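Last updated October 2022
by Roxana Muñoz

Cups, drinks and the party table: your questions

Same things keep landing in my inbox so here they are in one place. Will add more when I get time.

Which cups do I buy?
Tapered ones with a rolled rim. Nicer to drink from, and they stack. Two colours is plenty. Grey and yellow-green go well on a white table, one for grown ups, one for kids. Wavo sell them in packs of 100, Testa do 32. Get the bigger pack.

Can I stand a bottle in a cup?
A small slim one, fine. Good for keeping a place at the table or handing out drinks at the door. Big bottles no, they go over.

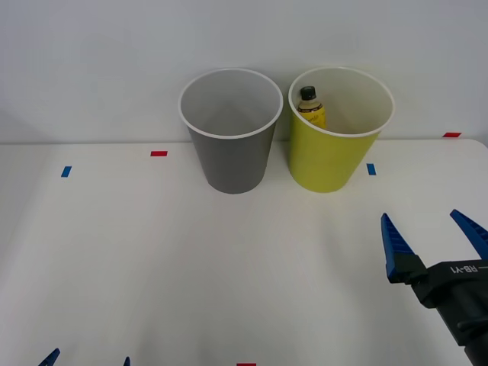 Gisis wrote in to say she tried it in the garden in July and the wind had the lot over, so she puts the bottles next to the cups now and fills them when people sit down. Fair point. Indoors only then.

How do I set out drinks for two to share?
Cups side by side at the back, rims nearly touching, bottle in front where you can reach it. Cap on untill they arrive.
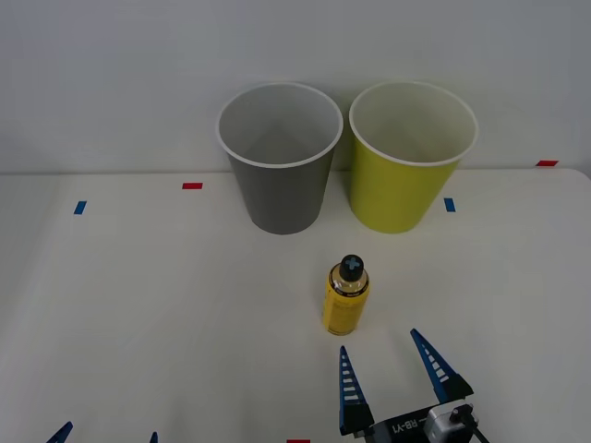
Leave a bit of room at the front for plates. If the table has rounded corners keep everything well in, elbows catch the ends first.

What about the coloured tape?
Short strips stuck on the table, one colour per kind of thing. Handy if somebody else is laying up for you. Peel off the same evening or it leaves a mark.

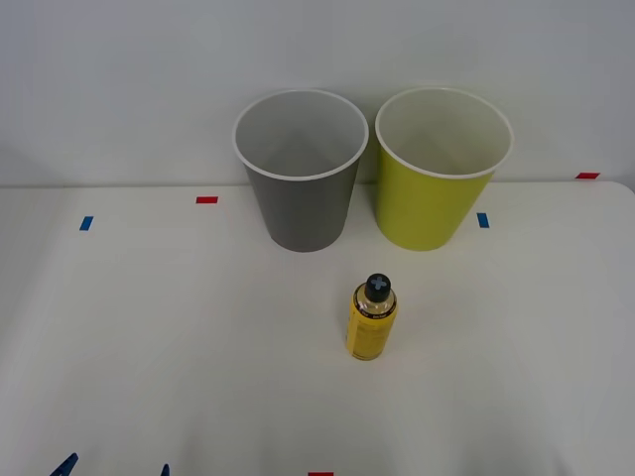
Two cups, one bottle, tape down.

Which drink?
Cold tea does well. Lemon suits most people, and a zero sugar one saves the arguements with parents. Read the small print on the label if a guest has allergies, and if it's in a language you don't read, ask the shop.

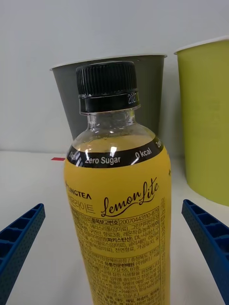 Can I use the cups again?
Plastic ones, wash in warm soapy water and dry upside down. Paper ones are good for one afternoon, then they go soft at the seam.

How many for a party of 46?
Buy 56. People put them down and forget.

We use cookies to remember your settings. Accept / Manage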